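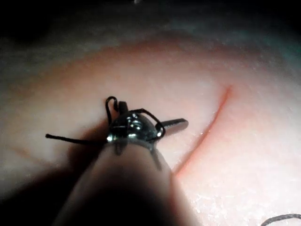

Dear Ronja Rustad, your Stokby grant has carried our suturing practice through a very busy autumn, and I'm so pleased with how it has gone! We had hoped for 300 practice stitches by the end of November and managed 134, mostly on pale synthetic pads with a red incision line, using black thread that likes to loop itself round the metal head of the instrument. Knots are slow work, but they are coming along nicely. We'd love 5 more pads for the spring.

With warm thanks,
Sreekumar Pisharody
2021-01-03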